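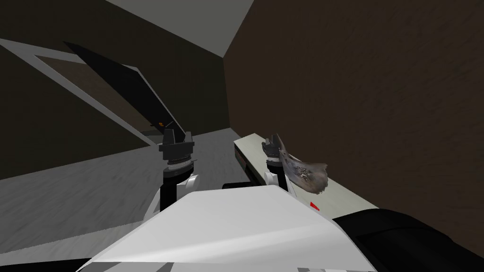 图一 室内效果图(深棕色墙面、浅灰色顶面)

Sutherland楼租户联席会议纪要

时间:一月,上午9时
地点:Sutherland楼底层会议室
主持:Agnes Lindsay
出席:Geert Stevens(Wodia公司)、Kirsty MacBrayne(Rolus公司)、Gijs Van den Broek(物业管理处)
请假:Finlay Carnegie(Fenitz工作室)
记录:Kirsty MacBrayne

一、上次会议纪要
与会人员审阅上次会议纪要。Geert Stevens提出,“货梯使用时段”一节中Wodia公司的楼层标注有误,应予更正。更正后予以通过。

二、供暖系统
Gijs Van den Broek通报,北侧立管换阀工程已完工,施工单位提交的压力测试记录已存档。Kirsty MacBrayne反映,Rolus公司靠走廊一侧的办公室上午温度仍然偏低,员工多次报修。物业管理处解释,该区域散热器与会议室共用一组温控,单独调节须加装分支阀门。
会议议定:由物业管理处就加装分支阀门取得书面报价,送各租户传阅后再作决定。报价未获确认前,临时将该组温控的启动时间提前。

三、公共区域清洁费用
会议审议本期清洁费用分摊表。应付总额为738欧元,上期为731欧元,差额系楼梯间地垫更换所致。Geert Stevens询问地垫是否属于清洁合同范围,Gijs Van den Broek答复,合同附件列有耗材条款,地垫归入该条款。Geert Stevens要求将附件副本随纪要发送,主持人同意。
分摊表获得通过,各租户仍按租用面积承担。

四、货梯与卸货区
Fenitz工作室以书面形式提出,希望将星期日纳入卸货区开放时间。物业管理处表示,星期日门卫仅在入口值守,卸货区卷帘门须由持证人员操作,现有排班无法覆盖。Kirsty MacBrayne认为,可由申请租户自行承担加班费用,按次预约。Geert Stevens对此不持异议,但要求卸货期间不得占用Wodia公司的两个固定车位。
会议议定:试行按次预约办法,申请须提前以书面形式送达物业管理处,费用由申请方承担。固定车位不得占用。由主持人将上述意见转告Finlay Carnegie。

五、室内装修申请程序
主持人提请各租户注意,凡涉及墙面颜色、顶面及地面材料变更的,应在施工前提交效果图和材料说明。Gijs Van den Broek补充,去年有两项工程未经报备即行开工,其中一项影响了走廊烟感探测器的检测。
会议确认原有程序继续有效,并增加一项要求:申请材料中须注明施工期间是否需要关闭消防探测回路。物业管理处负责修订申请表格。

六、其他事项
(一)Kirsty MacBrayne提出,底层信箱区标牌字迹磨损,投递错误时有发生。物业管理处同意统一更换,各租户应书面确认公司名称的正式写法。
(二)Geert Stevens询问自行车棚照明的维修进度。Gijs Van den Broek答复,配件已订购,到货后即行安装。
(三)访客登记簿继续保留于前台,电子登记事宜留待下次会议讨论。

七、下次会议
下次会议日期由主持人另行通知。拟列入议程的事项,请于会前送交Agnes Lindsay。

会议于上午11时结束。

附件:清洁合同附件副本
分送:各租户、物业管理处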